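Parum Tabletop — Lellow Cloth Napkins, Set of Six

$43.00 per set
In stock, ships from our back room in two to four days

I have been folding, ironing, spilling on and washing these napkins since last March, so let me tell you what I know about them! The Lellow is our everyday napkin (we do have a fancy one, the Tsakiris, and I'll get to that). It's a cotton and linen blend, woven a little heavier than most of what you'll find at a kitchen store, with a mitered corner and a hem that stays flat after you've washed it.

I found the Lellow because I was mad at paper. We had my sister-in-law's whole side over for dinner, I'd put out a giant stack of paper napkins, and by dessert the stack was gone and the trash can was full and there was still barbecue sauce on the arm of my couch. So I went looking for cloth that a regular person could throw in the machine. The first three kinds I ordered were so slippery they slid right off your lap. One of them was basically a scarf.

Then Shiela Policarpio, who does our sewing, brought me a square of this fabric and told me to go wipe something with it. I wiped up a whole puddle of iced tea. Sold! 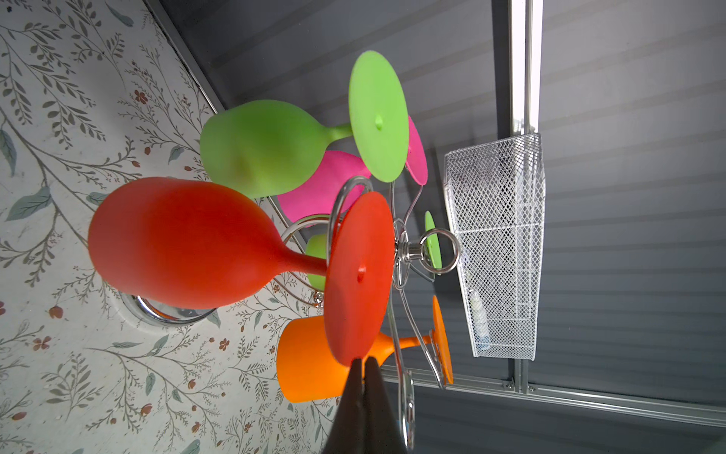
Color was the hardest part of putting this set together, and I went back and forth on it for most of a winter. I wanted napkins you could mix on one table without it looking like a yard sale. My rule now is to start with the brightest thing you already own and pick the napkin second. If your glasses are a red-orange and a lime green like the silicone ones on the stand, go with the Oatmeal or the Slate and let the glasses do the shouting. If your dishes are all white, get the Marigold, please, you'll be so happy. I've also done one of each color down a long table and liked it a lot, and Aileen Tiongson (she packs the orders, and she has opinions) still thinks I was wrong.

Colors: Oatmeal, Slate, Marigold, Brick, Fern

Size: 19 inches square before washing. They lose a little bit the first time through, mostly in one direction, and then they stop.

Washing: Warm water, regular soap, no fabric softener. Softener leaves a coating and then they just push the spill around. Tumble on low and pull them out while they're a tiny bit damp — you can smooth them with your hands and skip the iron. I iron mine at Thanksgiving and that's it.

Stains: Red wine comes out if you get to it the same night with cold water and dish soap. Turmeric does not come out. I have one Oatmeal napkin that is now half Marigold, and it lives in the drawer with the flashlights.

Lellow or Tsakiris?
The Tsakiris is all linen, bigger, and $30 more for the same number of napkins. It's gorgeous and it wrinkles if you look at it. Get the Lellow for weeknights and kids and ribs, get the Tsakiris for a wedding present.

Do you sell singles?
Yes, email me. I usually have a few loose ones in every color except Fern, which goes fast.

Returns
You have 28 days, unwashed, tags on. If a hem comes undone, send me a picture and Shiela will fix it or we'll swap it, washed or not.

Goes with: Vendik napkin rings (set of six), Parum table runner in Slate or Brick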